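Small shops can now rent a packing arm by the month

I've been waiting for somebody to do this, so forgive me if I get a little excited. Ciltdale, the company that has been selling tabletop robot arms to schools and colleges for a few years, is opening up a rental plan for small shops. It's called Skikis, and you get one arm, one gripper with a camera, the cables, and a set of ready-made packing jobs you pick from a menu. The price is $111 a month. No deposit if you sign up before the end of May, and you can send the whole thing back any time after the second bill.

My sister-in-law runs a hardware mail-order business out of a rented unit, and she forwarded me the announcement with just a row of question marks. Fair enough! Most of what gets written about robot arms is for people who own factories. She has one long table, two part-timers and a printer that jams. So I read the paperwork for her (all 70 pages of the setup guide, which I do not recommend doing in one sitting) and I spent a morning with the demo unit at Findik, the dealer that will be handling the rentals in our area.

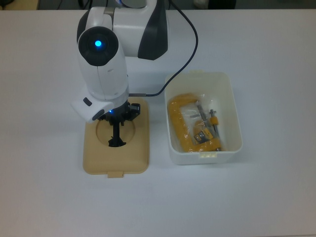 The menu is the part I'd look at first if you're thinking about it. There are 64 jobs on it at launch, and they are all the boring kind, the ones you do at the end of the day with your coat half on. Put a bagged item in a bin. Move a bin from left to right. Pick up a lid, put a lid on, take a lid off. I asked to see something my sister-in-law would really sell, and a yellow C-clamp in a clear plastic bag was a pretty good match for half her catalog. Bagged metal tools are awkward. The bag crinkles and shines under the lights, and the clamp inside isn't the same shape from one side to the other, so I was curious to hear what the makers had to say about it. Their answer is that shiny bags are supported, but they want you to keep the lighting even and the table plain and light in color, and there's a whole chapter in the guide on that. Anything with a busy wood grain, cover it up.

You teach it by choosing a job, drawing a box around your item on a tablet, and doing a few slow practice runs with your finger on the stop button. The software behind it is called Tomar. It comes with the rental and you can't swap it for something else, which will annoy some people. I'm not one of them. I liked that the screens were written in normal words. "Hand is over the lid" is a message I can understand. "Hand is not sure" is another one, and I saw that one a few times too.

Speed is where I'd cool off a bit. If you've seen videos of arms flinging boxes around, forget them. Skikis is slow on purpose. It's meant to work on an open table with people walking past, so the default setting moves at what I'd call a careful grandparent pace. There's a faster setting, but you have to put up a guard to use it and the guard costs extra. I timed my own hands against it doing one bin and I won easily. Of course I only did the one bin, and then I went to get a coffee.

The other thing is weight. The guide has a chart, and heavier tools are simply off the list. A good half of my sister-in-law's pipe wrenches are out. She can live with that, she says, as long as it does the clamps and the hinges, but check the chart before you call anybody, because the dealer will ask you for a list of your items and their weights and it goes a lot faster if you have it ready.

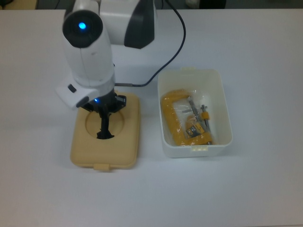 By Melahat Ağca
Wednesday, March 31, 2021
Filed under: Shop Equipment, Rentals

A few more notes on lids, because that's what people at the dealer's kept asking about. I had expected a suction cup, and there isn't one. The gripper has two black fingers, and for a lid with a round opening in the middle they go down into the hole, with the tips spread a little. I like this a lot. Nothing has to pinch the rim, so the lid can lie flat on the table with no stand under it. It does mean your lids need a hole or a recess of the right size, and the ones on the shelf in my garage certainly don't have that. Ciltdale sells tan lids that do, in packs, and they'll also send you the drawing for free if you know someone with a 3D printer.

You'll also want to think about the cable. It loops out to the side of the arm and comes back in at the wrist, and the guide asks you to leave that side of the table clear of anything tall. Low open bins are fine. My sister-in-law's tape dispenser would have to move, and I have already been told it is not moving.

The blue lights are for status, by the way. I asked. Steady blue means power is on and the arm is ready to take commands, and there are other colors for a pause and for a fault. The guide has them all on one page near the back and I'd tape a copy of that page to the wall.

What's included in the $111: the arm, the gripper, the Tomar software with updates, phone support on weekdays, and a replacement if something breaks that isn't your fault. What isn't: the tablet, the table, the guard, shipping back if you quit early, and any job that isn't on the menu. They will build you a custom job, but they wouldn't give me a price for that, only that it depends, and you know what that usually means. I'd try to get along with the menu first.

Setup took two people at Findik most of a morning, from opening the carton to the first practice run. They'd never done it before and they were stopping to answer my questions the whole time, so you might do better.

Would I rent one? For my garage, no, I pack maybe a box a week. For a shop with a steady pile of small bagged things and somebody who'd rather be on the phone with customers, I think it's worth a couple of months' rent to find out. My sister-in-law has put her name down. She wants it for the clamps, and she's asked for a delivery day when both part-timers are in.

Orders are open now through Findik, either at the counter or by phone. First units go out in May, and they're being sent in the order people signed up. If you go in to see the demo, bring one of your own items in its own packaging. They were happy to talk through mine, and you'll learn more from that than you will from the brochure.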